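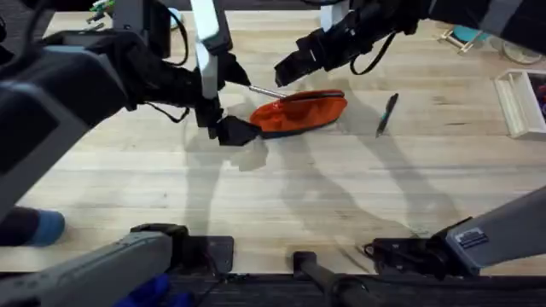
Leave the grain alone

Watched the new disc of Selard last night. Twice, second time with the sound off because I was that annoyed. Prodlow put it out, fancy box, 52 page booklet, nice essay by Kha Tiêu, and the picture looks like somebody ironed it.

If you don't know Selard, it's a cheap space movie, one set, one corridor shot from both ends so it looks like two corridors. I love it. Had it on tape, then on a bad DVD, and on both of those you could still tell it was film. Noisy, dark, alive. The new one is smooth. Faces like candles. The captain has a scar that matters to the plot and in the big close-up it's pretty much gone. Gone! They scrubed it out with the grain.

I know the argument. Newer viewers see grain on a big TV and think the disc is broken, they send it back, the label eats the cost. Fine. Maybe. But who is buying a boxed set of Selard? People like me. A limited run of 1,018 copies, that's not the casual crowd. Nobody wandered in off the street for this one.

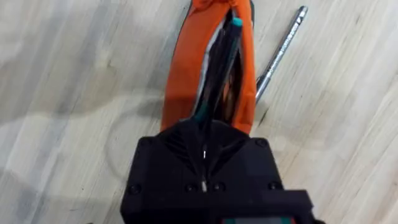 Cheap sci-fi lives on its hardware, and this is where the scrubbing hurts most. The model makers had no money so they built things you could believe in, and belief comes from the dumb little details. Matte black that doesn't shine. Dark screw heads in a row along the front of a housing. A small silver pin in the seam, catching the light. That stuff reads as a machine with weight to it, something a person put together with a screwdriver. Run a heavy noise filter over it and the black goes to mush, the screws go first, and what's left could be a video game from years back. The docking scene in Selard used to be my favorite 2 minutes in the movie. Now I kept looking at my phone.

Compare Drenano, which came out in August from Paju, a much smaller outfit. Plain case, no booklet, one trailer, menu looks like a parking ticket. Picture is gorgeous. Grain all over it, a scratch here and there, one reel change that's a bit rough. I'd take that over the fancy box 100 times out of 100. And it was cheaper.

Kha Tiêu's essay in the Prodlow booklet goes on about how "handmade" the movie feels, and its a good essay, read it. Then put the disc in and try to find what he's talking about.

What I want is pretty simple. Scan it, fix the tears, get the color right, stop. Put a warning on the back if you have to. And Prodlow, if there's a second pressing, the scar please.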